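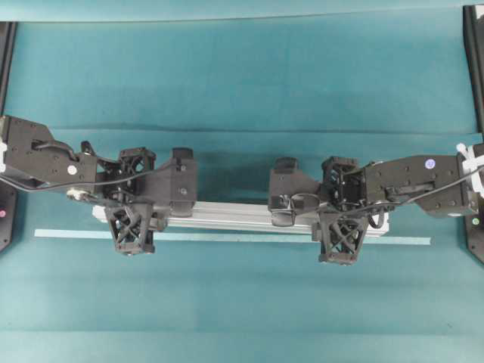
Two arms share a length of aluminium extrusion on the teal test surface, each fitted with lattice-braced fingers.

Holding one end of a bar is easy. Holding both ends with two separate arms, and keeping them from fighting each other, is where cheap grippers start to show their differences. Over the past few weeks the workshop at Neltusstead has been running a comparison of finger designs on a pair of small black arms, with aluminium extrusion as the main test piece.

Extrusion was chosen by Emese Vincze, who runs the bench. It is stiff, its edges are grooved, and it does not forgive a poor grip. A foam block will squash to take up an error of a few millimetres between the two arms. A metal bar passes the error straight from one wrist to the other.

Three finger sets were tried. The first was a solid printed finger with a flat rubber face, made to a drawing the workshop has used for years. The second, from Alvarado, was a moulded finger with a shallow V cut along its length. The third was the lattice finger, drawn up in-house by Sushil Pandey, with X-shaped bracing in place of a solid web.

Each set did 40 lifts. In a lift, both arms close on the bar, raise it, hold it for 8 seconds and set it back down parallel to the edge of the table. The bar weighs 414 grams. A lift was marked as failed if the bar turned in either gripper by an amount Vincze could measure with a square, or if either controller cut out on motor current.

The flat-faced fingers failed 11 times, nearly always through rotation. The bar would sit level on the way up and then roll slowly during the hold. Fresh rubber helped for a short run and then the faces glazed over.

The Alvarado fingers hardly let the bar turn at all, with two failures recorded for rotation. They did worse on current. The V pulls the bar to its own centre line, and when the two centre lines disagree the wrists have to absorb the difference. Six lifts ended in a cut-out. Roxana Tello, who wrote the control code, lowered the stiffness setting on the right arm and recovered most of them, at the cost of a visible sag.

The lattice fingers failed four times. The bracing bends a little under side load and takes up some of the mismatch before the motors feel it. Pandey's first version bent too far and was dropped in October. The present one has thicker struts near the root and is printed standing up, which takes longer and leaves a rougher face.

Cable routing gave more trouble than expected. A loop left too short at the wrist pulls on the joint at full reach and adds a load the controller reads as grip force. Two days of early results were thrown away for this reason.

The controllers were left alone throughout. A trial of the Skuvwood board, which samples current faster, is planned with the same bar and the same three sets. Vincze also wants to repeat the lifts with a 32-millimetre round tube, where she expects the V to do better.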